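# solenoid-bench

Drive timing and duty-cycle records for small push-pull solenoids, kept as plain CSV with a short Python reader.
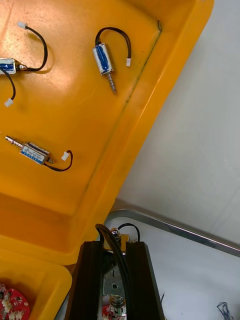

The records come from two bench setups, Galtby and Letby. Galtby switches the coil through a low-side MOSFET with a flyback diode. Letby uses the same switch with a Zener clamp, so release times are shorter and the two sets should not be averaged together.

## Layout

- `runs/galtby/` — one file per run, diode only
- `runs/letby/` — one file per run, Zener clamp
- `sirkerow/` — the reader module
- `limits.csv` — on-time limits used when a run was set up

## Columns

| name | unit | notes |
|---|---|---|
| `t_on` | ms | gate high |
| `t_off` | ms | gate low |
| `i_peak` | mA | before back-EMF dip |
| `v_supply` | V | at the terminals, under load |
| `flag` | — | see below |

`flag` is 0 for a normal row, 1 for a missed stroke and 2 for a supply sag. Rows with flag 2 are kept in the files but skipped by the reader unless `keep_sag=True` is passed.

## Use

```
from sirkerow import load
rows = load("runs/letby", keep_sag=False)
```

Python 3 only. No other packages are needed.

## Known problems

- Letby runs from May have `t_off` in microseconds. The reader converts them; a spreadsheet will not.
- Coil temperature was not logged. Resistance drift inside a long run can't be separated from supply drift.
- The first 5 rows of each Galtby file are warm-up strokes.

The older Manzano format is no longer read. Convert with `tools/manzano2csv.py` first.

Last changed November 6, 2024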